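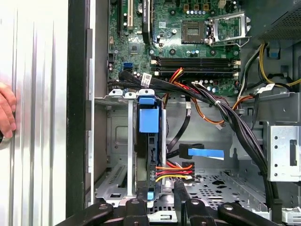 Photo: Samer Kanaan / Faltwood course archive

Equipment Planning for Small Automation Projects
Handout 9: Costing a disassembly cell

Print this page | E-mail this page

Course tutor: Randa Qaisi
Revised 22 Jul 2025

Read this handout before the budgeting workshop. It follows on from Handout 8 (lease or buy) and uses the same spreadsheet. The worked case is a bench cell for taking reusable parts out of desktop computers, starting with hard drives. The client in the case is Sayegh, a refurbisher that handles office machines in batches of 200.

1. Start with the task

Most first drafts of an equipment budget begin with the robot arm. Leave that line blank for now. Write down the task first, in enough detail that a supplier could disagree with you.

For the Sayegh case the task reads: with the side panel off, take hold of the drive carrier, release it, draw it out of the bay without pulling on nearby cables, and put it down in a known position. Disconnecting the cables is a separate task and should be costed separately. Students who put the two together nearly always underprice the tooling.

Look inside a few real machines before you write this section. A tower case is crowded. Cables run across the space a gripper needs, and drive bays are made of thin metal with edges close to the carrier. Coloured plastic on carriers and latches is a help, as it gives both people and vision software something to find. Do not assume every model has it.

2. Headings for the budget

Use these headings in this order. Put a nought against any that do not apply, so that the reader knows you considered them.

Arm and controller
Gripper and fingers
Cameras, mounts and lighting
Table or frame
Fixtures
Cabling and cable management
Guarding and risk assessment
Sample machines and spare parts
Installation and staff time
Training
Maintenance for the first two years
Contingency

Contingency is 20 per cent of everything above it, including staff time. If your employer has its own rule, use that and say so.

3. Gripper and fingers

The gripper body is usually a catalogue item. The fingers are often what decides whether the job can be done, and they wear. Budget for at least two spare sets and for the hours needed to alter them.

Check reach as well as grip force. A gripper that holds a carrier well on an open table may foul the case wall when it goes into the bay. Ask the supplier for the outside dimensions of the gripper at full opening and compare them with the narrowest gap you measured.

In last April's projects, Shadi Bataineh's group priced a parallel gripper and a linkage gripper side by side and included the cost of redesigning the fingers for each. The two totals were closer than the catalogue prices suggested. That comparison took up a single page and was the best part of their report.

4. Cameras

Cost at least two views: one at the wrist, for the last part of the approach, and one fixed beside or above the table. The wrist view gets close, but the gripper's own parts hide some of it. The fixed view shows the whole case and the position of the carrier in relation to the bay.

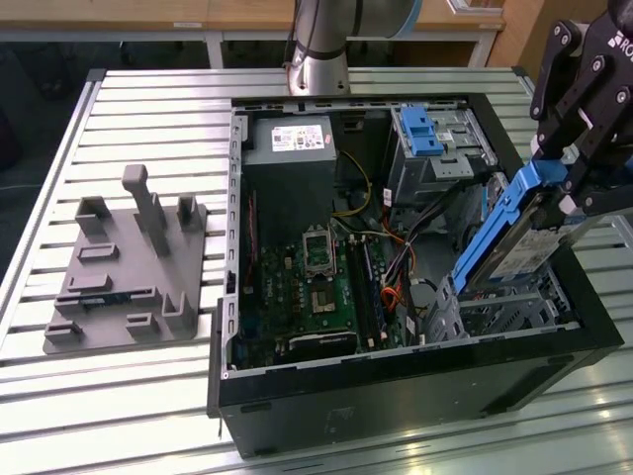

Each view needs its own mount, cable and a share of the computer that stores and processes the pictures. Storage is often left out. Ask how long the recordings will be kept and who decides when they are deleted, then cost accordingly.

Lighting belongs under this heading too. Bare metal reflects, and so do glossy case panels. A matt covering for part of the table is cheap compared with the time spent chasing glare in software. Put it in the first order.

5. Table and fixtures

Slotted aluminium tables cost more than a plain bench, but fixtures can be moved and bolted down again without drilling. For a cell that will change over its life this normally pays. For a fixed job, price both.

Printed fixtures are suitable for trials. Enter the printing time and the design time on separate lines. Ingrid Blackwood's notes from the Plundby site visit (see Handout 6) show design hours well above printing hours, and this matches what we see in student projects.

Decide how the case will be held. Laying a tower on its side gives good access from above and takes up more table. Measure the footprint of the largest model on the client's list and add space for the parts that come out of it.

6. Samples and spares

You will damage things. Bent bays, cracked latches and torn connectors are ordinary costs of setting up. Sayegh agreed to supply nine scrap machines for the trial, but transport and disposal were left to the project. Neither is free, and both should be in your sheet.

Include some machines in poor condition. A trial run only on clean, complete towers will give a cycle time that the client will not see again.

7. Phasing the spend

Split the order into two stages. Stage one covers the arm, one gripper, the table, basic cameras and sample machines. Stage two covers guarding for unattended running, spare tooling and the second fixture set. The risk assessment is paid for in stage one, whatever the order of the rest.

Set a test between the stages and write it down before any money is spent. State how many attempts will be made, on which models, and what counts as a success. Rima Sleiman will go through the wording of these tests in the workshop. Bring a draft, even a rough one.

8. For the workshop

Bring a completed sheet for the Sayegh case with all the headings filled in, and one supplier quotation. The Grelerora quotation in the course folder may be used if you have not had a reply from your own supplier. Check its delivery terms carefully, as carriage and commissioning are on the last page and are not included in the total on the first.

Sheets should be handed in as a spreadsheet file with the formulas left in.

Print this page | E-mail this page

Related items
Handout 6: Notes from the Plundby site visit
Handout 7: Reading a supplier quotation
Handout 8: Lease or buy
Handout 10: Maintenance contracts and spare parts
Budget sheet template and guidance notes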